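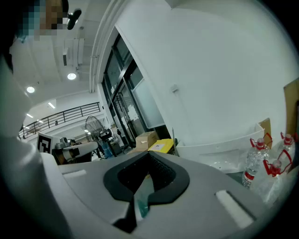 Informe de avance a la Fundación Hamirix: recetario oral de Lisville

Imprimir | Enviar por correo electrónico

1. Lo hecho hasta febrero

Ketsara Boonyarit ha grabado a 11 cocineras del barrio de Srisuk. Pedimos recetas y recibimos, además, tres pleitos de herencia y una teoría sobre el precio del cilantro. Todo está transcrito, también el cilantro.

Las cantidades siguen siendo el punto débil. "Lo que pida la olla" aparece en casi todas las entrevistas, y la olla no ha querido precisar. Hemos cocinado 30 platos con balanza para fijar medidas; dos eran incomibles y volverán a probarse.

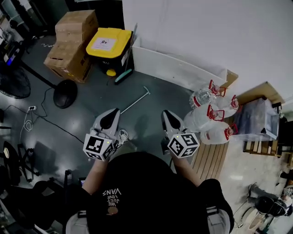
2. Gastos

Llevamos gastados 2423 euros, sobre todo en transcripción e ingredientes. La partida de "varios" es pasta de gamba - mucha pasta de gamba. Adjuntamos los recibos, algunos todavía aromáticos.

3. Lo que queda

La imprenta Bomex mantiene el presupuesto para 500 ejemplares si entregamos antes del verano. Falta el índice, que ordenaremos por plato y no por cocinera, para conservar las amistades. Solicitamos pasar a impresión lo sobrante de viajes: todas viven a un paseo.

Thitima Mahawong
Coordinación

Imprimir | Enviar por correo electrónico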